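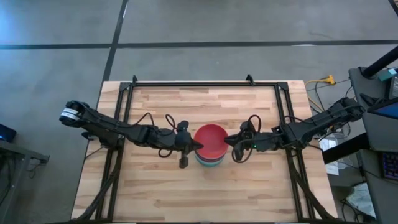 Sofia Bastos wrote under my last review that an oiled top is too much work for most people, and that I should have told readers to buy a laminate one and be done with it. Fair enough. She has had hers for years and wipes it with a wet rag. But I get more mail about wood tops than about anything else on this site, and most of it asks which oil to use, so I bought a can of Norneo Top Oil with my own money and used it through the winter and spring.

Norneo comes in a flat can with a screw cap under a pry-off lid. The can holds 32 ounces. I put two coats on an Odby butcher-block top and still had plenty left for the underside and a couple of cutting boards.

Putting it on

The directions say to sand to 180 grit, wipe on a thin coat, wait 15 minutes and wipe off the extra. I did that. The oil is thin and goes on easily with a cotton rag. It smells like nuts and a little like paint, and the smell hung around for two days with the window open. The first coat soaked in unevenly. End grain took far more than the rest, and I had to go back over both ends. The second coat evened things out.

It was dry to the touch by the next morning. Norneo says to wait a week before setting anything heavy on it. I waited five days and had no trouble, though I wouldn't push it further than that.

Lay the used rags flat outside to dry. Oily rags in a pile can catch fire on their own, and the warning on the can is printed so small that I needed my reading glasses.

How it wears

Water beads up for the first couple of months, then less and less. Coffee left overnight made a ring that came out with a light sanding and a dab of oil. Red marker did not come out, and I have stopped trying. Scratches are easy to touch up — this is the main reason to pick oil over varnish, which has to come off in a large area if you want the repair to match.

The color change is small. Pale wood turns slightly yellow. If you want it to stay as light as it was in the store, try Standgate's white-tinted oil, which I tested last October. It costs more and is harder to wipe off evenly, and it leaves streaks if you are slow. The Torres paste wax I used before that is cheaper than either, but it needs redoing far too often on a surface that gets real use.

What I don't like

The cap. Oil runs into the threads and glues it shut. Mine needed pliers by the third opening, and a friend's was the same. Wipe the threads every time.

I'd buy it again for a bench or a desk. For a kitchen counter next to a sink, I'd listen to Sofia.

Updated 2025-09-05: added the note on rags.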